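3. Layout of the Snack Table

The Utora break room has one serving table with a brown top. Before the study, packaged snacks, drinks and fresh food were set out in no fixed order. Our group proposed a layout in which each type of item has its own container, and the container is chosen by the shape of the item.

Boxed and bagged snacks share a rectangular tray, with boxes at one end and bags of crackers filling the rest. Bottles go on a two-tier clear acrylic rack, three per tier, with the front row offset so that the back row can be seen. Foil trays are stacked in an oval wicker basket.
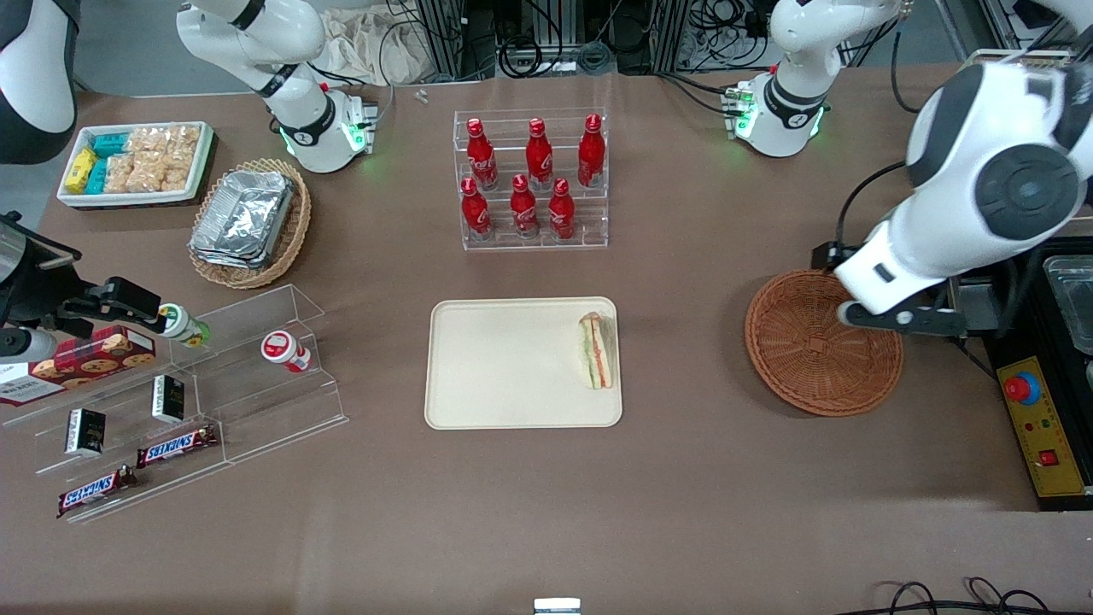 Sandwiches are placed on a separate tray with rounded corners. Each one stands on its cut edge so that the filling is visible. This takes less surface area than laying them flat, but a sandwich without a neighbor tips more easily. A round, shallow basket is reserved for overflow and may stay empty.

The layout was tested over 11 lunch periods in June. Restocking was limited to 2 times per period. A full reset took nearly 40 minutes on the first attempt, mostly spent on the bottle rack, and became shorter with practice. Reset times for the later periods are listed in Table 4.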